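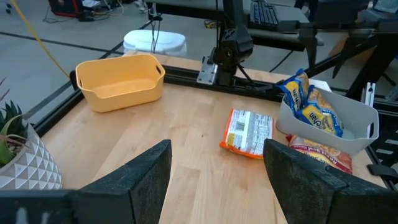
Priedītis wrote in to ask whether the wrist camera has to be set up again every time the fingers come off, and could we please put the answer somewhere easier to find. Fair enough! The short version is yes, if you loosened the camera clamp, and no, if you only touched the finger screws. The long version is the rest of this section.

## 5. Setting up the Dralloma wrist camera

I do this with the arm parked over the table and a few light things laid out to practice on. Snack bags and a plastic basket or two are great (bags lie flat, baskets have a rim you can line up on).

1. Put the arm in **Hold**. Keep your hands away from the fingers until the light on the wrist stops blinking.
2. Plug the camera cable into the port marked C on the wrist, and push until it clicks. Mine took more of a shove than I expected.
3. Open the Onar app and go to **Tools > Wrist View**. Give it 9 seconds to wake up.
4. Tilt the camera until both fingertips show low in the picture, one on each side, with table between them. Tighten the clamp with the small hex key.
5. Tap **Learn Fingers**. The gripper will open and close 6 times, so let it finish!
6. Pick a bag and tap it on the screen. The arm should stop right over it with the fingers open.

**Note:** If it stops short, go back to step 4. I've nearly always had the clamp a hair loose, and I've redone this more times than I'd like to admit.

**Caution:** Never reach for the clamp while Learn Fingers is running. The fingers don't know your thumb from a bag of chips.

**Note:** Older Diren clamps fit fine, but they need the thin spacer from bag 37 in the kit. Leave it out and the view sags after a few picks.

Save the setup under a name you'll recognize later. I called my first one "test" and then made five more just like it.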